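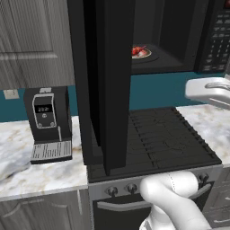 **Sedgwick 家务机器人兴趣组 · 外出参观**

**1/**
周日下午去了 Pokonetti 的开放日,看他们的厨房仿真和一小段真机演示。下面按我记笔记的顺序发,有些地方没听全,同去的组员可以在下面补。

**2/**
地点在 Flistlow 园区靠河的那栋楼,二层。门口登记,领胸牌,手机不用存。拍照只限制真机那一间,仿真区随便拍。

**3/**
接待我们的是 Jolien Van Rooij,做仿真场景的。后半段换成 Toon Van Wijk,做控制。两个人都讲英语,有一位同事在旁边翻译,翻得比较慢,所以时间基本花在提问上了。

**4/**
先看仿真区。他们在一个自己搭的平台上跑,内部叫 Wumo。当天开着的是厨房:灶台上方挂微波炉,炉门是开着的,转盘上一个白盘子,盘里一小堆红色的食物,看着像草莓。机械臂是白色的,停在灶台前面。

**5/**
Jolien 说微波炉是他们用得最久的一类任务,拆得很细:开门、放盘、取盘、关门、按键,每一项单独训练,单独评分。连起来做是另外一套评测,分数要低不少,她没给具体数字。

**6/**
厨房场景目前有 116 个布局。柜门、台面、墙面的颜色可以换,电器的位置也可以换。我们看的这一套是灰色木纹柜门、白色大理石纹台面、蓝绿色墙面,左边台面上有一台黑色咖啡机。

**7/**
咖啡机的小屏上有白色数字,看着像时间。有组员问是不是真的时钟,Jolien 说那只是贴图,不会走。以后想做成能读的,目前排不上。

**8/**
我问的第一个问题:门打开以后挡视线怎么办。从我们看的那个视角,盘子左边一截就被炉门挡住了。她的回答是不专门处理,训练时多给几个相机位置,让策略自己学会在看不全的情况下也去够盘子。

**9/**
追问了一句:相机装在哪儿。她说仿真里想放哪儿都行,但现在只保留真机上装得下的位置,别的都删了。早期用过一个从天花板往下看的,效果很好,搬到真机上没法用。

**10/**
门的阻尼是手调的。他们买过几台家用微波炉,用拉力计量开门的力,再回去填参数。量出来的差别比想的大,所以训练的时候这个值在一个范围里随机取。

**11/**
抓取部分讲得不多。小块的水果不让夹爪直接碰,只端盘子。原因是散的小东西在仿真里滚来滚去,计算很慢,而且和真的不像。做法是给食物和盘子之间加了一点额外的摩擦。

**12/**
现场跑了一组取盘。一组 200 次,并行跑,屏幕上是缩略图,做完一格就变成绿色或者红色。等了一会儿才跑完,最后有 13 格是红的。Toon 说跟平时差不多。

**13/**
点开红格看回放,多数是胳膊撞到了炉门的边。门往这边开,胳膊从右下方上来,中间留的地方不宽。有两次是盘子端出来了但歪了,东西掉在灶台上,也算失败。

**14/**
有人问撞门算不算安全问题。Toon 说仿真里只记接触力,超过上限就判失败,马上停。真机上还有一层硬件限制,跟策略没有关系,策略也改不了。

**15/**
灶台现在是关着的道具。旋钮建了模,可以转,但没有火,也没有温度。有一个开关旋钮的任务正在做,预计 7 月以后放进评测里。烤箱门能开,里面暂时是空的。

**16/**
茶歇。有咖啡和饼干。

**17/**
然后去真机那间。一次只能进一半人,另一半在走廊等。真机的厨房小很多,只有一段台面、一台微波炉和一个水槽。地上贴了黄线,人站线外,Toon 手里一直拿着急停。

**18/**
真机演示做了两遍取盘。第一遍慢,胳膊在门前停了一下,又退回去重新对位,后来把盘子端出来放到了台面上。第二遍没有停,顺一些。盘子里放的是塑料水果。

**19/**
速度问题。近 2 分钟一遍,比人慢得多。Toon 说速度是他们自己压下来的,有外人在的时候不开快。平时测试会快一些,快多少没说。

**20/**
真机和仿真的差距,他列了几条:灯光反光、门把手打滑、盘子和转盘之间粘住。最后一条我记得比较清楚,他说转盘没擦干净的时候盘子会带着转盘一起起来,仿真里完全没有这种情况。

**21/**
提问环节挑几条记:
- 数据是人遥操作录的,还是自动生成的?都有,仿真里大部分是拿少量人工录的再扩出来。
- 场景会不会开放下载?厨房的一部分会,时间没定。
- 能不能换成我们自己的夹爪?可以,要给模型文件和关节限位。

**22/**
还有一条跟我们组直接有关:能不能接低配的电脑。Jolien 说一次只跑一个场景的话,普通游戏显卡够用,渲染质量调低一档。并行跑就别想了。

**23/**
我自己的看法:仿真这部分值得借鉴的是把任务拆开来评分。我们之前一直只看最后成没成,失败了也不知道卡在哪一步。下次活动我想先把我们的开抽屉任务照这个办法拆一遍。

**24/**
没看到的:关门和按键。控制面板上的按键建得很细,一格一格的,但当天没跑按键任务。问了,说单独按一个键还行,连续输时间容易按错行。

**25/**
结束的时候每人发了一张纸质资料,正面是平台介绍,背面是场景列表。我多拿了两份,放在活动室书架第二层,要看的自己取,看完放回去。

**26/**
笔记原文和走廊那段提问的录音我整理好放群文件。录音前面几分钟杂音比较大,可以直接跳过去听。真机那间没有照片,别来问我要了。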